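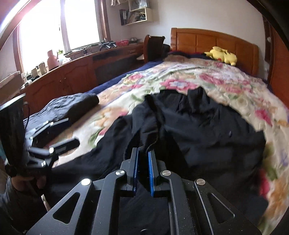 **Filed under: laundry, bedrooms, small defeats**

The bed is the best folding table in the house. It's the right size, it's already paid for, and it sits within reach of the cupboards where everything is supposed to end up. Its only drawback is that people want to sleep in it, which puts a deadline on the job that a dining table never does.

What follows is the Emdale method, so called after the street where I learned it, in a flat with no dining table, no laundry and a washing line shared with eleven other flats and a possum. I've kept it up in bigger places out of stubbornness.

## Make the bed first

Yes, before you dump the washing on it. I resisted this for years on the grounds that a bed about to be buried doesn't need its hair brushed. But a folding surface with a doona hump through the middle gives you shirts with a doona hump through the middle. Pull the spread up, tug it towards the corners, and give it one long sweep with your forearm.

One sweep is plenty. You're after a flat patch the width of a shirt with its arms out, and whatever the rest of the bed gets up to is its own business.

## Dark things on a patterned spread

A plain navy bedspread looks smart in the catalogue and is hopeless for folding. Black trousers vanish into it. Black socks go in and are found in autumn. A floral with a pale ground, the sort your aunt would approve of, shows you every sleeve, hem and pocket lining of a dark garment straight away.

It won't help you with the white stuff, so do the whites last, when you've stopped caring.

## Black clothes, in order of how much they annoy me

**Find the top before you do anything else.** A big black garment fresh from the basket has no front, no back and at least one more opening than you remember buying. Don't flap it about. Run a seam between finger and thumb until you come to something you recognise, such as a waistband, a collar or a cuff. Then lay that end at the pillow and let the rest follow it down the bed.

**Open it out flat before you fold it in.** Everybody skips this. A bunched layer underneath becomes a permanent ridge by morning, and black cotton hangs on to a crease like a grudge. Slide a hand inside, palm down, and push the under layer out towards the edges.

**Pinch the seam and leave the cloth alone.** If you need to lift part of a garment to straighten it, take it by the stitching. Stitching doesn't stretch much. The soft bit beside it does, and knits in particular will remember exactly where you grabbed them.

**Dust and lint.** Black collects both and advertises them. A slightly damp rubber glove, dragged one way only, does as well as any sticky roller. I have used a Kingi roller, and it was perfectly good until it ran out of sheets, which it did on the second pair of trousers. The glove has been going since January.

**Check for marks while it's spread out.** Ink, toothpaste, whatever the cat is involved in. Once it's folded you won't see a mark until you're wearing it in front of someone important. Anything suspicious goes back to the laundry with a peg on the spot. The peg matters, as you will not find the spot again.

## Where the folded things go

Keep one side of the bed for finished work, and make it the side nearest the cupboard. I put the first folded piece right over at that edge and stack outwards from it. Stack in the middle and you will lean on it, and then you have two jobs.

Fold so that the rounded edge faces you in the drawer or on the shelf. You can then pull out one item without the pile coming along to see what's happening.

I'm told by a Stuvever leaflet that came with our shelf dividers that a tidy shelf holds more than an untidy one. I measured ours. The shelf is 520 mm deep, and a jumper folded in thirds lengthwise and then in half leaves room for a second row behind it. The second row is where jumpers go to be forgotten, so I keep the ski socks there. We don't ski.

## Sorting out the bedspread itself

Once the clothes are away, you're left with a bed that looks as if somebody wrestled on it. The creases always pile up on the side where you stood, because you've been leaning there the whole time and dragging the cover towards yourself with your hips.
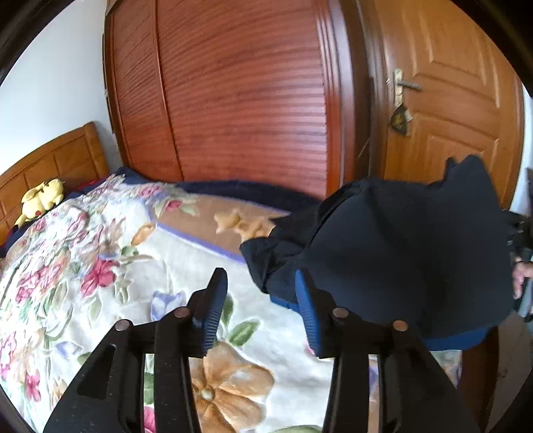

*Fairly flat in the middle, a shambles on the left.*

Don't try to smooth creases sideways across the bed. You'll only move them, and they'll be just as happy over there. Walk round to the far side, take the hem in both hands, lift it clear of the mattress and let it drop. Twice, if it's a heavy one. The air does the flattening and you look like you know what you're doing.

If yours has a big print on it, use the print. Pick one large flower near the centre and check now and then that it's still near the centre. I spent a long while lining up hems on both sides of the bed when there was a perfectly good flower sitting there to go by.

A cotton spread that stays crumpled after all that wants a light mist from a spray bottle and an open window. Don't iron it on the bed. I know someone in Honville who did, and there is now a cushion in a spot where no cushion would normally go.

## Small print

- 6 garments at a time is my limit. Tip out the whole basket and you'll be sleeping beside it.
- Wash your hands first if you've been at the garden or the barbie.
- Jewellery off before handling knits. Watches too.
- Odd socks live in a bag on the back of the door. I empty it once a season, find one pair and feel wonderful.
- If it's past nine at night, put the lot on a chair. Chairs are very understanding, and the bed will still be there on Thursday.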